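Brirwood Robotics Club is looking for new members (and a few patient humans to boss the robots around)

Hi! I run the two-arm group at the Brirwood club, and we need more people before our next season kicks off in August. If you've ever wanted to drive a pair of robot arms with your own hands and get weirdly invested in dishes, keep reading.

Our current task is called Cup to Plate. One plate, one blue cup, two arms, and the cup can start upright or on its side.
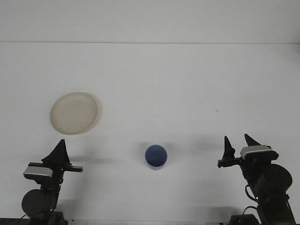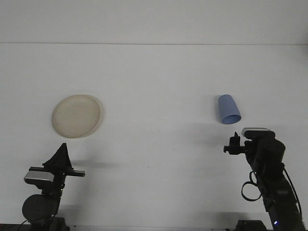

The cup is standing in the first one and tipped over in the second.

What we're trying to do

The goal is to get the cup onto the plate, right side up, wherever it starts. A person drives the arms through the job over and over, we record every run, and then we train a policy on the recordings and let it have a go by itself. We have 578 good runs so far and I want 800 before we enter the Fluvport student challenge. The tipped starts are where we're short – only 83 of those – so that's mostly what you'd be doing at first.

Who I'm looking for

I have room for 4 people. You don't need to code! Two of the spots are really for drivers, and steady hands plus a decent playlist will get you a long way. The other two are for folks who'd like to work on the training side, so a little Python would help (if you've finished an intro class, you're fine, we all still look things up constantly).

High school juniors and up, please. College students from Wokley are very welcome too, and there's a bus that stops right outside.

What a session is like

We meet after 5 p.m. and usually go until 7:30. Driving is more tiring than you'd think, so people swap out a lot, and whoever isn't driving resets the table or labels runs. I bring pretzels. Please don't eat them over the table.

It's unpaid, but there are no dues either, and if we make it to Fluvport the club covers the entry fee and the van.

How to sign up

Stop by the Després Building, room 4, any time we're meeting, or leave a note at the front desk with your name, your grade or year, and which kind of spot you want. Tell me one thing you've built or fixed, too – a bike or a birdhouse counts!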